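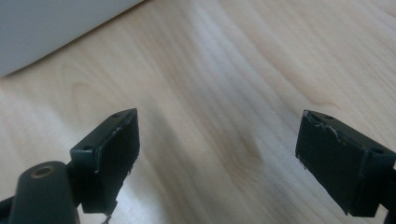 Éabha Hayes
Technical Editor, Surface Finishes

Trollell Worktop Oil, Clear Matte

Product overview

Trollell Worktop Oil is a penetrating finish for indoor wooden worktops, desks and tables. It soaks into the upper layer of the wood and hardens there, leaving very little film on the surface. The clear matte grade is meant for light-colored woods such as birch, maple, ash and beech. It darkens the wood slightly on the first coat and changes it very little after that. Customers who want no color change at all should look at the Botmont water-based range, which is a film finish and is repaired differently.

The oil replaces the older Trollell Bench Oil. The two can be mixed on the same surface provided the old coat has fully cured. Cans with the old label remain usable if unopened.

Surface preparation

The wood must be bare, clean and dry. Wax, silicone polish and old varnish have to be removed completely, as the oil will not pass through them. Sand in the direction of the grain, finishing at 150 grit for worktops and 180 for desks. A finer grit closes the surface and reduces the amount of oil taken up, so a top sanded to 320 will look smoother on the day and mark sooner.

Vacuum the dust, then wipe with a cloth that is barely damp. Wait until the surface is dry again before opening the can. End grain around sink cutouts and cable holes should be sanded one grade finer than the face, otherwise it turns noticeably darker.

Application

Stir the can from the bottom. Do not shake it. The matting agent settles during storage, and a poorly stirred can gives a glossy first table and a cloudy last one.

Pour a small amount onto the wood and spread it with a lint-free cloth or a white pad. Leave it for 8 minutes. Dull patches that appear in this time have absorbed the oil and should be given a little more. Then wipe off everything that remains on the surface with a clean cloth. Any excess left behind will dry to a sticky skin, and the only remedy is to sand it back.

Apply the second coat after 24 hours. Two coats are enough for desks. Kitchen worktops and workshop benches need a third, applied after the same interval. Treat the underside as well, with at least one coat. A board oiled on one face only will take up moisture unevenly and may cup.

Coverage depends on species and sanding. On beech sanded to 150, one can covers about 116 square feet in a single coat. Ash and oak take more on the first coat and the same on the second.

Drying and first use

The surface can be used lightly the day after the last coat. Keep water, hot cups and rubber feet off it for the first week. Rubber and soft plastic feet can leave marks on a fresh oil finish that do not wipe away - use felt or cork until the finish has cured.

Low temperature slows curing more than most users expect. In an unheated room in November, allow twice the stated time between coats.

Care and repair

Clean with water and a small amount of plain soap. Avoid bleach, ammonia and scouring powder. When water no longer beads, wash the top, let it dry overnight and apply one thin maintenance coat.

Local damage can be repaired without stripping the whole top. Sand the mark with the grain, feather the edges out a hand's width, and oil the area as above. The repair will look lighter than its surroundings at first and will even out with exposure to daylight. Black stains from steel and water need oxalic acid before sanding.

Safety

Cloths soaked with oil can heat up and catch fire on their own. Lay them flat outdoors to dry, or keep them under water in a closed metal container until disposal. Never leave them folded or in a heap. Ventilate the room while working and wear gloves.

Compatible items

Esfahani white pads, thin, sold in packs of 4
Esfahani lint-free cloths
Trollell Soap Concentrate
Trollell Maintenance Oil, same base with less matting agent

Storage

Keep the can tightly closed and above freezing. Pour leftovers into a smaller container, as air in a half-empty can will form a skin.

Application notes checked by Tanveer Farooqui, finishing workshop.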